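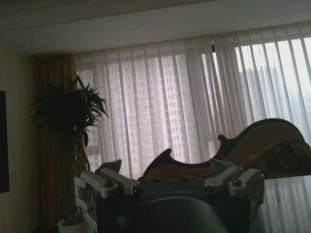

Window wall, long white sheer on track below bulkhead. See items 3 and 4.

Tanner Property Inspections
Furnished Unit Turnover – Safety Checklist
Property: Nerholm, unit 570
Inspected: February 19, 2019

1. Entry door and closer – PASS
Closes and latches from any position. Door viewer clear.

2. Smoke alarm, hallway – FAIL
Sounds on test, but the date stamp is past the 10-year limit. Replace the whole unit, not just the battery.

3. Curtains and track – PASS WITH COMMENT
Track fixings firm under a light pull. The sheer and the gold-brown drape have no flame-retardant label that we could find. Owner to supply a certificate or have both treated.

4. Window locks and limiters – PASS
Left sash stiff. Lubricate at next visit. Opening does not exceed 10 cm with the limiter engaged.

5. Blind and curtain cords – N/A
No looped cords in the unit.

6. Outlets, kitchen and bath – FAIL
Ground-fault outlet left of the sink does not trip on the test button. Taped over and tagged. Electrician required before occupancy.

7. Hot water at bath tap – PASS
47 °C after two minutes' running. Acceptable under the house limit. Recheck if the heater setting is changed.

8. Range and hood – PASS WITH COMMENT
Anti-tip bracket fitted. Hood filter (Lustutico, washable type) heavy with grease – clean before handover.

9. Tall furniture – FAIL
Bedroom bookcase not fixed to wall. Strap supplied by Drurnine is still in its bag on the top shelf.

10. Balcony guardrail – not inspected
Door key not on the ring supplied.

Result: HOLD. Items 2, 6 and 9 to be closed before keys are released. Item 10 to be inspected on the same return visit. Next routine check: August.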